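Breto Table Care Set: Owner's Guide
Section 4. Using the Red Cloth

Thank you for getting this far! If you have been following along from Section 3, your table is already cleared of dishes and crumbs, and you are ready for the part most people enjoy. The cloth that comes in your Breto set is meant for smooth, light-colored tabletops, and it has a small loop on one side so you can hang it up between uses. Please take a few minutes with these pages the first time. After that you will hardly need them.

4.1 Getting the cloth ready

1. Unfold the cloth and give it a good shake over the sink or out the back door.
2. Rinse it in lukewarm water the first time you use it. A little color may come out, and you can stop rinsing once the water runs clear.
3. Wring it well. It should feel damp in your hand and leave no puddle when you set it down.
4. Gather it into a loose mound. There is no need to fold it into a perfect square (though if you are a folder by nature, go right ahead).

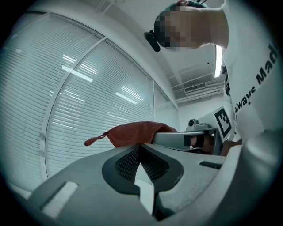

Fig. 7. Red cloth gathered into a mound, loop to the side.

Note: The loop is sewn into the seam and will hold the weight of a damp cloth, but please don't use it to pull the cloth out of a crowded drawer. Noemi Zanetti, who put this guide together, has mended more than one of them.

4.2 Wiping the table

1. Slide anything still on the table over to the far side. Small things such as a bottle or a little frame can stay on the tabletop while you work, and you can move them across when you come to their half.
2. Start at the edge farthest from you and work back toward yourself in long, easy strokes, letting each stroke overlap the last one a little.
3. Lift the cloth at the end of each stroke and turn it to a clean side. If you drag it back the way it came, you will only be spreading the same crumbs around again.
4. Go around the rounded corners last, with just a fingertip or two behind the cloth.

Caution: Close every bottle before you lay it down or move it. Oils and colored drinks can leave a ring on a white surface if they sit for more than 20 minutes.
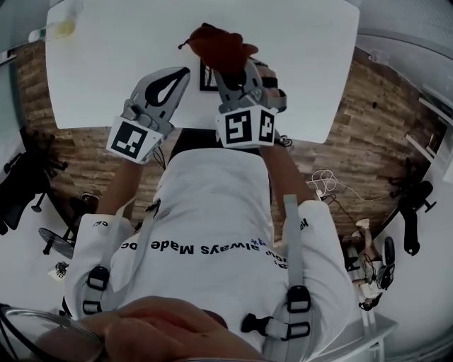 TABLETOPS: WHITE AND LIGHT FINISHES

White tables are lovely in a room and they do show everything, so go gently. Plain water is enough for everyday wiping. For a sticky spot, lay the damp cloth over it, wait a minute or two, and then lift the spot away. If it is still there, add one drop of Ferraro dish soap and try again. Please keep scouring powder well away from the table, even the kind that says it is gentle.

4.3 Picking up and putting away

1. When the table is done, pinch the cloth in the middle and lift it straight up, so that the crumbs stay gathered in the folds.
2. Carry it to the sink that way and shake it out there.
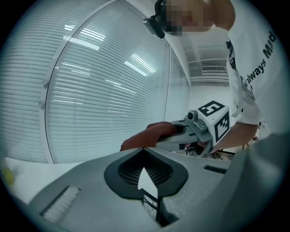 3. Rinse, wring, and hang it by the loop somewhere with a bit of moving air. A cloth left balled up overnight will smell by morning, and then it needs a proper wash.

Machine wash the cloth warm with other dark colors after every 6 uses or so. Skip the fabric softener, which leaves a film and makes the cloth slide over spills. Replacement cloths can be ordered from our Stultport shop.

Continue to Section 5, Caring for Chairs and Benches.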